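## 4.2 Setting the Brooder for Orphaned Hedgehogs

Applies to the Gemeck brooder with the Prondex heat plate.
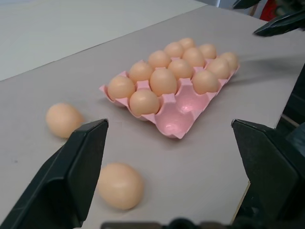
Mirjam Nägeli adds that the plate should run for a full hour before any animal goes in, and that the lid vent stays open during that time.

1. Set the brooder on a level surface away from drafts.
2. Line the floor with two layers of fleece. Do not use terry cloth; claws catch in the loops.
3. Slide the heat plate under one end only, so the animals can move away from it.
4. Fill the water reservoir to the 66 mark and close the cap.
5. Place the litter on the fleece and latch the lid.
6. Weigh each animal every 12 hours and enter the weight on the intake card.

**Caution:** Do not feed a chilled animal. Warm it first.

**Note:** If the heat light blinks, unplug the plate, wait 2 minutes, and reconnect it. For repeated blinking, see section 6.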